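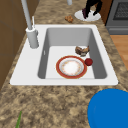

A white sink in a speckled granite countertop, with a red-rimmed plate in the basin.

Keeping a White Sink White

White sinks show everything. Tea, coffee, tomato sauce, the gray streaks from pots and pans, and the dull film hard water leaves behind. Most of it comes off with things you already have under the counter. The tips on this page are sorted by the kind of mark, so skip to the one you need.

Know what the sink is made of

White kitchen sinks are usually enameled cast iron, enameled steel, fireclay, acrylic, or a stone-and-resin composite. They look alike from a few feet away but they don't clean alike. A magnet sticks to cast iron and steel even through the enamel. Fireclay feels cold and hard, and a magnet slides off. Acrylic and composite feel warmer and sound duller when you tap them with a knuckle.

If you still have the paperwork, read the care page. Some makers rule out bleach completely, and using it can end your warranty.

Everyday cleaning

Dish soap, warm water and a soft sponge. Wash the walls first and the floor last, then rinse. Wipe dry with a cloth if your water is hard. The drying takes half a minute and does more than any cleaner to prevent film.

Don't leave tea bags, coffee grounds or wet steel wool sitting on the bottom overnight. Steel wool is the worst of these. It leaves a rust ring that takes real work to get out.

Tea and coffee stains

Sprinkle baking soda over the wet surface, enough to make a paste when you rub it. Work it in small circles with a damp sponge. Leave it ten minutes and rinse.

If the stain is still there, put in the plug, fill the sink with hot water to just over the stain and add two scoops of oxygen bleach powder. Leave it for an hour. This is safe for most fireclay and enamel. For acrylic, use warm water in place of hot.

Gray and black pot marks

These look like scratches but most of them are metal rubbed off the bottom of a pan. Aluminum is the usual cause. Run a fingernail across the mark. If you can't feel a groove, it will probably come off.

Use a cream cleanser or a powder with oxalic acid in it. Wet the mark, put on a little of the cleanser, leave it for one minute and rub with a soft cloth. Rinse very well. Wear gloves with oxalic acid, and never mix it with bleach or use one straight after the other.

A melamine sponge also works on pot marks. Go lightly. It is a very fine abrasive and will take the shine off acrylic if you use it every day.

Rust

Lemon juice and salt will shift a fresh rust spot on fireclay. Older rust needs the oxalic acid cleanser. Keep acids off enamel for longer than a few minutes at a time, particularly on an old sink where the gloss has already started to go.

Check the bottom of cans before you set them down. Shaving cream and scouring powder cans are both bad for this.

Hard water film

Mix one part white vinegar with one part water. Wipe it on, wait two or three minutes, rinse and dry. For the crust at the base of the faucet, soak a strip of paper towel in the mix and wrap it around. Take it off after 15 minutes and scrub with an old toothbrush.

Keep the vinegar off the countertop. Granite itself will usually stand a splash, but the sealer wears faster with acid on it, and some stones sold as granite have minerals in them that will etch. Wipe up drips right away and follow with plain water.

The edge where sink meets counter

Crumbs and soap collect along the rim of a drop-in sink. Clean the line once a week with a toothbrush and dish soap. Don't dig at it with a knife, or you will cut the caulk.

If the caulk has black spots that won't wash out, the mold is underneath and it's time to replace the bead. Cut out the old caulk with a plastic scraper, clean the gap with rubbing alcohol, let it dry overnight and run a new bead of 100% silicone. Stay off it for 24 hours, or whatever the tube says.

Testing the granite sealer

Put a tablespoon of water on the stone next to the sink and leave it for 15 minutes. If the stone goes darker under the puddle, it needs sealing. The area near the faucet always goes first. I do mine every August, when the windows can stay open all day.

Clean the stone, let it dry completely, wipe the sealer on and wipe off the extra before it dries. Sealer left to dry on the surface makes a haze that is hard to get off.

Dishes and chips

Enamel chips when something heavy lands on it. A rubber mat helps, but lift it every evening and rinse under it, or you'll have a grid of brown lines. A wire rack with rubber feet is easier to keep clean. Replace the feet as they wear through.

Set plates down flat and put cast iron on the counter until you're ready to wash it. Plates with a gold line around the rim should be washed by hand, with no scouring powder. Metallic trim wears off quickly in the dishwasher and can spark in the microwave.

A small chip in enamel can be filled with a porcelain repair kit. Dry the spot fully, sand any rust off, and build the filler up in thin coats. Match the white in daylight. Most kits have more than one white in them and they look the same under a kitchen bulb.

What not to use

Wire brushes and green scouring pads. Drain cleaner left standing in the basin. Paint thinner on acrylic. Chlorine bleach in a sink that hasn't been rinsed clear of vinegar or any other acid, as the two together give off a dangerous gas.

Reader tip

Lucrezia Ferri wrote in from Wetport with a fix for stains around the drain ring: "Lay paper towels over the stain, wet them with 3% hydrogen peroxide and leave them until they're nearly dry. I do it after dinner and rinse before bed." We tried it on a fireclay sink with an old coffee ring and it took two rounds.

Page updated 2026-03-19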